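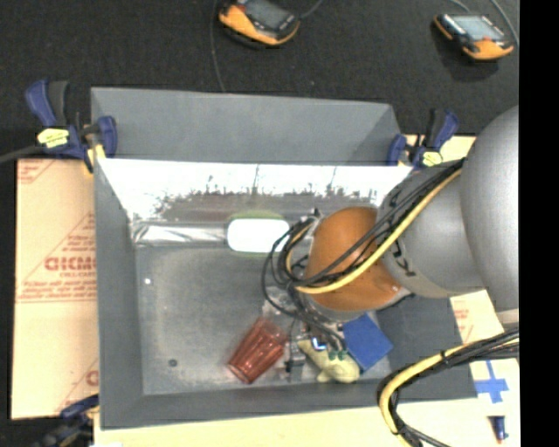 Clamping a Tote to a Bench Top

A tote that is worked out of all day will creep. Each reach into it moves it a little, and after an hour the corner that was square to the bench edge no longer is. Bar clamps at the corners fix this without drilling the tote or the bench. The method below holds for any gray bin with sloping sides. The one used at the Laitinen bench is a Kevar 903, but the model matters little.

What you need

One bin with a firm rim
Bar clamps, one per corner you can get at, three at least
A flat piece of corrugated cardboard larger than the base of the bin
Masking tape and a marker

Step 1. Lay the cardboard

Break down a shipping carton and cut it along the folds so that no crease runs under the bin. Printed side up or down makes no difference. On a carpeted or rubber-faced bench the cardboard gives the bin a flat seat and keeps grit out of the pile. Tape the corners down if the sheet curls.

Step 2. Place the bin

Set the bin down and reach into all four inside corners from where you will be standing. If the far corners are a stretch, pull it closer now. Mark the base outline on the cardboard with the marker.

Step 3. Set the first two clamps loosely

Start with two diagonal corners. Open the jaws wider than needed, seat the pad flat, then close until the pad just touches. Sloping walls are the usual source of trouble: a pad that meets a slope on its edge will climb as it is tightened. Turn the clamp until the pad sits flush, or move it to a straight part of the rim.

Step 4. Tighten in turns

Give each clamp a short squeeze, then go to the other, and check the base against the marker line. Stop when the bin no longer shifts under a firm push with one hand. Over-tightening bows the wall inward, and the bow stays. Matúš Rusnák tested ours by hanging 200 N off the rim with a spring scale - two snug clamps were enough to hold it, and the third removed the last bit of twist.

Step 5. Add the third clamp

Put it on whichever remaining corner takes the most push. Point the handles away from the side you reach over, or your sleeve will find them.

Step 6. Route the cables

Keep meters, displays and other handheld units on the bench behind the bin, screens facing you. Leave slack in each lead and keep it clear of the clamp jaws. A thin cable pinched under a pad can fail inside the jacket with no mark on the outside.

Checking

Push the bin again at the start of each shift. Cardboard compresses during the first day and the clamps will need one more squeeze. Replace the sheet when the marker line can no longer be read.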